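Notebook, October. Sayce sim, two-cup task, grasp planner

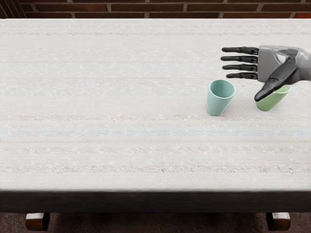
Mirsad Tomić left a comment on the shared page before I had written anything up: check the thumb collision margin first, the planner treats the thumb as one rigid link and will happily route it through a neighboring cup.

Checked. He is right about the single link. Split it at the middle joint in the Grunia config, reran the aqua cup target with the green cup as an obstacle. Plan time went from 10 ms to 18 ms per query. Fine for now.

Settings as of 4 pm:
- thumb margin 4 mm, fingers unchanged
- wrist roll limit 90 degrees
- cup poses read from sim state, no perception in the loop yet

Still open: both cups taper toward the base, but the collision meshes are plain cylinders at rim width. That eats clearance low down. Angharad Craddock has a script in the Jelleo repo that fits cones, will try it.

Contact solver still jitters when a fingertip rests on a rim. Logged it, not touching it until the meshes are swapped. Left the old config in the archive folder.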